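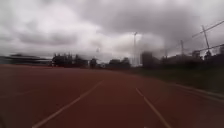

跑道，阴天。右边是草地。

早上去了田径场。带了一本小本子、一支铅笔、一块秒表，还有三分之二的怀疑。剩下三分之一是困。

起因是Octavio Sosa上星期在饭桌上讲的那套道理。他说中年人跑步，最重要的是找到自己的“底速”，底速找到了，膝盖就不疼，睡眠就好，连脾气都会变。我问他底速怎么找，他说去标准跑道上跑，不能在马路上跑，马路会骗人。我问马路怎么骗人，他就开始讲坡度、风、红绿灯，讲了半个钟头，菜都凉了。Octavio这个人说什么都像在宣读判决书，可他自己去年一整年只跑过八月那一个月，后来说是脚踝的问题，再后来连脚踝也不提了。

但我还是去了。这也是我的毛病，嘴上不信，腿先动了。

出门前在家里翻那双Nudodix的跑鞋，翻了好一阵，在鞋柜最底下，压在雨靴后面。买的时候499，店员说这个价钱已经打过折，鞋底里有一种会“回弹能量”的泡沫。我当时就想，能量要是能回弹，我从店里走回家应该比走过去还精神。结果那天走回来照样累。鞋倒是不难看，就是右脚大拇趾那里略紧，穿久了指甲发黑。今天系的是松一格的系法，从一个视频里学的，效果说不好，可能只是袜子薄了些。

天阴得很沉，云压得低，看不出太阳在哪个方向。天气预报说上午不下雨。天气预报上回也这么说，我晾的床单重新洗了一遍。所以外套还是带着，系在腰上，跑起来在屁股后面一拍一拍的，烦。

好久没踩过这种红色的跑道了。上中学的时候我们学校只有煤渣道，摔一跤膝盖里能嵌进黑点，我左膝现在还有一粒，医生说不用管。那时候我们做梦都想要一条红的。现在站上去，脚底下软软的，也就那样。颜色跟旧砖头差不多，暗暗的，白线有些地方已经磨旧了。我在线旁边蹲下来摸了摸，也不知道自己想摸出什么。

先走了一圈。Octavio说要走两圈热身，我觉得一圈够了，我从家里走过来也算热身吧。他会说不算，因为那是马路。

走的时候一直在想分道线这件事。跑道上画这么多线，说是为了公平，可是一个人来跑，线给谁看呢？我偏偏不敢压线。明明没有人管我，脚一歪踩到白的，马上就往回收，好像真会有裁判举旗子。小时候走人行道的砖缝也是这样，这种规矩到底是谁放进脑子里的，想不明白。Hipólito Palma说这是教养，我说这是吓出来的。我们为这个争过一次，没有结果，他请我喝了咖啡，咖啡也很一般。

然后开始跑。

按小本子上的计划，第一圈慢，第二圈照旧，第三圈略快，第四圈再慢下来，最后看秒表，据说中间那两圈的平均就是底速。我跑完第一圈觉得不错，甚至有点得意，心想也许Octavio这次说对了。第二圈过弯道的时候开始喘，喘得不体面，嗓子里有铁锈味。第三圈根本谈不上略快，能维持住就算客气。第四圈跑了一半改成走。
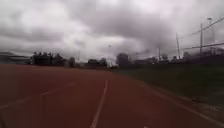
走着走着我又觉得半途改走这一圈到底算不算数，是个问题。要是算，平均下来难看；要是不算，那我等于只跑了三圈半，计划作废。最后在本子上写了“四圈（含走）”，括号写得很小。以后翻到这一页的我，大概会装作没看见这个括号。

秒表也可疑。是Dreßler牌的，Hipólito借给我的，他说这个牌子走时准得很，他父亲用过同款。我按下去的时候手感很涩，第二圈结束我按了分段，它没有反应，再按一次，它归零了。所以第一圈和第二圈的成绩，严格来讲都没有了。我凭印象补了一个，又觉得凭印象补出来的数字最会讨好自己，划掉了。本子上现在留着一道很粗的铅笔印。

唯一完整记下来的是后面一段百米，我心血来潮，想看看自己冲刺还剩多少，结果59秒。我看了半天，不敢相信，百米59秒，走路也差不多了。后来想起来，我按停之前先弯腰系了鞋带，系完才按的。也就是说这个数字里有跑步，有喘气，还有一个蝴蝶结。我把它原样写上了，旁边没有加注。让Octavio去分析吧，他不是最喜欢分析吗。

跑完在场边站了很久，看那片草。草色发暗，灰绿灰绿的，远处是树和房子。左边远远的有一排长长矮矮的房子，平顶，我一开始以为是看台，后来又拿不准，眼镜上全是哈气。本来想走过去看看，腿不同意。就这样吧，下次再说，如果有下次。

说到下次，Octavio的意思是一周三次，连续跑满八周。他还推荐我报Clunell的训练班，说那里有人专门纠正摆臂。我看过他们的介绍，一共2000块，送一条毛巾，写着“重新认识你的双脚”。我跟我的双脚认识很多年了，不需要介绍。再说摆臂这件事，我看电视上那些跑得快的人，有的摆得像划船，有的摆得像赶苍蝇，也都跑到终点了。当然他们是他们，我是我，这个道理我也懂，只是2000块买一个摆臂，总觉得哪里不对。毛巾家里又不缺。

回家路上绕去Bemville买面包。平时不绕的，今天自认为有资格。要了一个核桃的，一个带糖霜的，站在门口就把带糖霜的吃了。如果Octavio那张热量表可信，我早上跑的那几圈刚好抵掉糖霜那一层，面包本身还没有着落。那张表我一向不信，今天更不愿意信。

中午洗了澡，膝盖没疼。我等着它疼，等到下午三点还没有疼，反倒有点不踏实。下楼倒垃圾的时候故意走快了几步，也没有事。不过小腿肚子是紧的，坐久了站起来要扶一下桌子。Hipólito打电话来问秒表好不好用，我说好用。他说那就多借几天。我说行。挂了才想起应该跟他讲归零的事，又想，讲了他一定会说是我按法不对，然后要专门过来教我按，教完还要留下来吃晚饭。冰箱里只有半棵白菜。

晚饭就是那半棵白菜，加了豆腐，盐放多了，喝了三杯水。

睡前把今天的记录又看了一遍。手机说今天一共走了1856步。这个数字肯定不对，光是从家里到田径场就不止。后来想起来，跑的时候手机一直放在场边的包里，回来的路上又没电了。那么这1856步到底是哪一段的，包里的还是我的，说不清楚。我现在手上有一块会自己归零的秒表，一部只数了半天的手机，一个包含系鞋带时间的百米成绩，要从这里面算出一个底速来。Octavio明天一定会问，我打算先问他脚踝怎么样了。

鞋没有放回鞋柜底下，搁在门边了。不代表什么，鞋底还有点脏，等擦了再收。

右脚大拇趾的指甲暂时还没有发黑，明早再看。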